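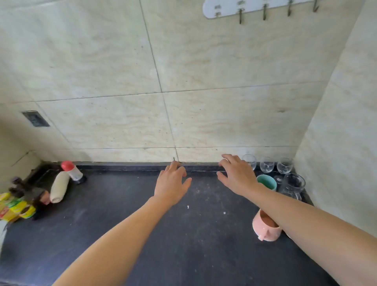
Back of the worktop, with the glasses to the right.

Prillholm Picture House - pre-screening walk-round, April
Walked and written up by Hye-jin Woo
Screening: Culex (the thriller, 15 certificate, a full house expected)

Hello all. I know these notes run on a bit, but several of you said you liked having the reasons alongside the ticks, so I've carried on in the same way. If you only have a minute, look for the word ACTION.

1. Foyer and front doors
Both doors open outwards freely - OK
Mat lying flat - OK
Poster stand away from the exit route - ACTION
Comment: The Culex stand is a lovely big thing and I do understand why it was put where everyone would see it, but it was poking out into the way to the side door. I shuffled it back against the wall by the ticket desk. Please leave it there until the run is over, even if the light is better on the other side!

2. Auditorium
Seats counted: 331 - OK
Seats out of use: 2 - ACTION
Aisle lights - OK
Handrail on the left-hand steps - OK
Comment: The broken seats are J14 and J15, and they have tape across them. They must come off the booking plan before the evening showing. Last month we had a very patient couple who were sold taped seats and ended up watching the whole of a submarine film from the back row. The aisle lights are all working, including the one by row F that used to flicker whenever the bass got going.

3. Emergency exits
Exit signs lit - OK
Push bars tested - OK
Outside steps clear - OK
Comment: The rear push bar is still stiff, though it did open first time with one hand. Trosport have it on their list for the next service visit. Culex has a good deal of strobe in the tunnel chase, so the warning notice needs to go up at the desk and on the auditorium doors as well. I've printed two copies and left them under the till.

4. Projection room
Extinguisher in date and on its bracket - OK
Cables tidied and covered - OK
Fan running - OK
Spare torch - ACTION
Comment: The torch was there but the batteries were flat, so somebody kind needs to pop some in.
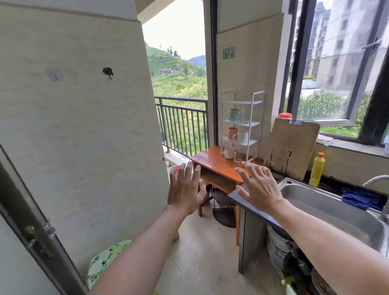
While we're on the subject of the projection room, please don't prop the door open during the film, however warm it gets up there. It is a fire door, and the light spills out over the back rows just when the story wants everyone in the dark. Joo, the short showing before the main feature, is nearly all night scenes and would be quite spoilt by it.

5. Sound
Level checked at the middle row - OK
Hearing loop - OK
Comment: I played the opening reel of Culex with the fader at 70 and that felt right to me, loud enough for the crash to make you jump and still comfortable for the dialogue. A full room soaks up a fair bit, so go up a touch on the night if you need to, but come back down before the tunnel.

6. Staffing on the night
Duty manager named on the sheet - OK
Evacuation cards handed out - ACTION
Comment: Cards are in the top drawer. Do read yours even if you've done this for years, as the meeting point has moved to the far side of the car park.

Result: open as planned once the four actions are ticked off. Initial each one on the paper copy at the desk, please, and leave the pen on its string.

Hye-jin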